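Boria Storage Basket, light brown weave

Marinho home range. Back in stock

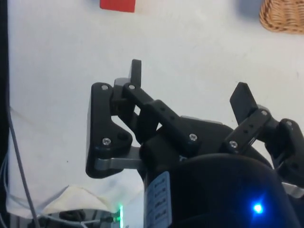
Boria is our everyday basket, the one that goes back on the reorder list every time. Woven, open top, no lid, no lining. Put it on a shelf, on the hall table, by the bed, wherever the bits and pieces pile up. The colour is a light brown, warm but not orange, and it sits nicely on a white table top like the one in the picture. Look along the rim and you get the weave properly, over and under. Handy for toy blocks, pegs, post, chargers, gloves, half used candles.

Price: £22 each
Order code: Boria 179
Colour: light brown only
Pack: singles, or a set of 5 (see further down)

What it's like

Firm but it gives a bit if you squeeze the sides. Every one is woven by hand so expect small differences, one rim a touch higher, a darker strand now and then. We don't count that as a fault. A snapped strand or a hole is a fault, send it back and we'll swap it.

It does smell a bit like a hay barn when you first open the box. Goes off after a day or two by an open window.

No handles on this one. If you want handles you want the Jonow, same weave, taller, page coming when we have got the new stock measured up.

Using it

Fine in a bedroom, living room, kitchen away from the cooker. Bathroom is ok if theres a window you open. Not for outdoors, not for wet washing, not for plants unless the pot has a saucer under it.
Small beads and pins will work their way through the weave, line it with a tea towel or a bit of cotton.
Not a pet bed. People ask. Cats like it, the basket doesn't last.

Cleaning

Dry brush or the soft nozzle on the hoover. Sticky marks, damp cloth and a drop of washing up liquid, then let it dry upside down away from the radiator. Don't soak it. If it's gone out of shape, damp it lightly, push it back with your hands and stuff with a towel overnight.

Set of 5

Sent nested with paper between. Let them stand apart for a day before you fill them, they pull back to shape on their own. Sets come off the same batch where we can so the colour matches. If you're adding to an older set the new ones will look paler for a while, they darken with daylight.

Delivery and returns

In stock orders leave the Mullesness warehouse within 72 hours, weekends not counted. Sets go by carrier, singles by post, so they might not turn up togther if you order both.
Returns within 22 days, unused, in the box it came in. Keep the box.
Damaged on arrival: tell us before you throw any packing away and send a photo of the basket and the label.

Next delivery of Boria due in August. Once this lot has gone you can still order and we'll hold one for you, no charge till it ships.

Page updated 2024-07-08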